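Waltia Shop Notes
2021-09-03
By Siiri Vītola

Still Waiting on the Robot That Does the Dull Part

Every spring somebody sends me a video of a robot folding a towel. This year it came in May, from three different readers, and all three wanted to know when I was going to admit I had been wrong. I watched it. The towel got folded. The video had been sped up, the towel was the only thing on the table, and it started out flat. I have never in my life taken a flat towel out of a dryer.

I run the repair bench at a small computer refurbishing shop in Drullville, and I would love to be wrong. We take in office desktops, open them up, swap the memory, check the processor, reseat whatever has worked itself crooked, blow out the dust and send them on. In our best month we put out 194 machines. It is boring work and it is hard on the thumbs. If a machine could do half of it I would be the first in line with a check.

So I do keep looking. Over the summer I went to a demonstration day in Plismont, where a company called Iturra was showing an arm that puts parts into computers. The salesman was pleasant and the coffee was good. He told me the arm could seat a memory module in 12 seconds. I asked him how long it took when the module was in a box with other modules, some of them facing the wrong way and one still in its bag. He said that was a different product.

And there you have my complaint with most of this. The part that gets shown is the part that was already easy. Pushing a stick of memory into a slot takes me less time than finding my glasses. What takes time is everything before it: the case with one screw that is not like the others, the clip that has gone brittle, the cable somebody tied down years ago with a bread tie. A demonstration begins after all of that is over.

Household robots have the same trouble. A vacuum that drives itself around is a fine thing if you pick up the floor first. A dishwasher is a robot too, if you want to be generous, and it has been in kitchens for decades, and people still argue about who has to load it. Loading is the chore. Washing was solved a long time ago.

I will give the builders some credit. The better ones have stopped promising a butler and gone after narrow jobs on real hardware. Processors and memory are a sensible place to begin, as they come in known shapes and go into known holes. A lifted lever means the socket is ready. A module with its notch in the wrong place won't go in, and a machine can learn that as well as a trainee can. But a trainee also notices the burnt smell, and hears the click, or doesn't hear it and stops pushing. I bent the pins in a socket my second week on the job and I can still feel it in my stomach.

The fixture is the thing I would look at before the arm. Each part gets a pocket of its own, held in a known position, and somebody has to design that tray and then fill it.
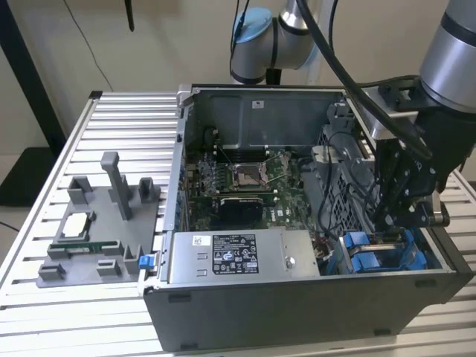
Can a robot take over the work on a repair bench yet?
Parts of it, in a shop that handles one model all day and has staff to set everything out beforehand. For a mixed bench like ours, with a different case every time, a person with a screwdriver is still faster and cheaper.

The Iturra people quoted me a price for the tray as well, by the way, separate from the arm. It was for one model of desktop. We had 170 machines on the shelves that week and they were nowhere near one model. I asked what a new tray would cost each time and was told it would depend on volume. I have been in business long enough to know what that means.

A reader wrote in to say I ought to compare today's arms with those of ten years ago and not with a person. Fair enough, they are better. But I have to pay somebody or something to do the work this fall, and the thing it gets compared with is the person at the next stool.

If you have one of these running in a shop of fewer than 200 machines a month, write to me care of Waltia. Tell me who loads it, and how long that takes them. I will print the numbers as you send them.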